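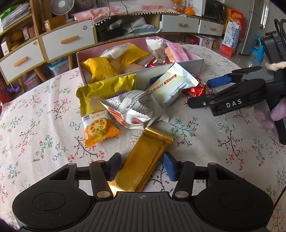
Sobre el centro

El Centro de Formación Técnica Besisstead imparte enseñanzas de automatización y robótica aplicada a estudiantes de formación profesional y a personal en activo de empresas de la comarca. Ocupa desde su fundación el antiguo edificio Berchtold, con 900 metros cuadrados destinados a aulas, talleres y una sala de demostraciones. En el presente curso están matriculados 76 alumnos, repartidos en 4 itinerarios.

Nuestra actividad

La enseñanza se organiza en torno a tareas de manipulación propias de la vida diaria: recoger artículos envasados, ordenarlos en una caja, trasladar objetos de forma y rigidez distintas. Los alumnos trabajan con pinzas manuales antes de pasar a los brazos automatizados del taller. Un envoltorio metalizado o una bolsa blanda plantean dificultades de agarre que una pieza mecanizada no presenta, y el programa dedica a esta materia un módulo completo – Manipulación de Objetos Cotidianos – que se cursa en el segundo trimestre.

Jornada de puertas abiertas

Cada año, un sábado de febrero, el centro abre sus instalaciones a familias, futuros alumnos y empresas colaboradoras. La última edición reunió a casi 80 visitantes. El programa comprende una presentación institucional, el recorrido por los talleres y una demostración de recogida de productos de alimentación sobre mesa, a cargo de estudiantes del último curso. Concluida la demostración, los asistentes pueden manejar las pinzas bajo la supervisión del profesorado.

La empresa Skarnus colabora en la jornada mediante la cesión de material y la presencia de personal técnico, que atiende las consultas sobre prácticas y contratación.

Dirección y contacto

La dirección del centro corresponde a Leonie Mösli, responsable asimismo del convenio de intercambio con el Instituto Umbridge. Las visitas de grupos escolares se conciertan con la secretaría durante todo el curso – excepto en periodo de exámenes – y requieren solicitud escrita del centro de origen, con indicación del número de alumnos y del profesor acompañante.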